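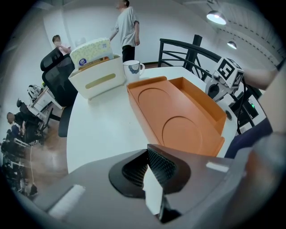 Cernier > Stories > Short

New Fiction Archive Reading Room Submit About

The handover procedure at Lambrechts took up four sheets, and the section on the white table took up most of the third. I read it at six in the evening with my coat still on.

Item 1. The tissue holder stands at the end of the table. A pack of tissues may be stored on it or in it. Refill when the pack is flat.

Item 2. The orange tray stays open. It has two round recesses. They are sized for the Penex dishes, diameter 70 millimeters, and hold nothing else correctly.

Item 3. Drinking vessels are permitted. Drinking vessels are not permitted in the recesses.

Somebody had underlined the second sentence of Item 3 in pencil, pressing hard enough to mark the sheet behind it.

My job was to bring the table back to its listed state at the end of the shift and sign for it. The log went back 2,729 entries. Each one gave a time, the state of the tray, the state of the tissues, and initials. I turned to February to see how the entries were supposed to look. Tray clear. Tissues half. Tray clear. Tissues half. For eleven entries the tissues were half, in the same square handwriting, and then for one entry they were full, and the handwriting was different from there on.

I asked the outgoing man about it. He was putting his lunch container in a bag.

"They get used," he said. "You write down what's left."

"It was half for eleven shifts."

"Then that's what was left."

He showed me the supply cabinet, which held a Trukby carton marked 400 and a roll of labels. He showed me which way the tray faced. The divided end had been set the wrong way once, before his time, and a correction sheet had been issued, number 155, which was still taped inside the cabinet door. It said to face the tray as before. It did not say how that was.
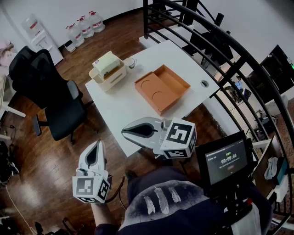

"What goes in the recesses when there are no dishes?" I asked.

"Nothing goes in them," he said. "You wipe them out and leave them open."

He signed the last line and gave me the pen. At seven the corridor lights went to their night setting. I wiped both recesses with a dry tissue, one turn each, and squared the tray to the long edge of the table. Then I lifted the pack and pressed it between two fingers. It had some way to go before it was flat. It was also less than full.

I wrote the time. I wrote tray clear. I held the pen over the next column for a while, and then I wrote half.

Filed under: Workplace, Very Short Stories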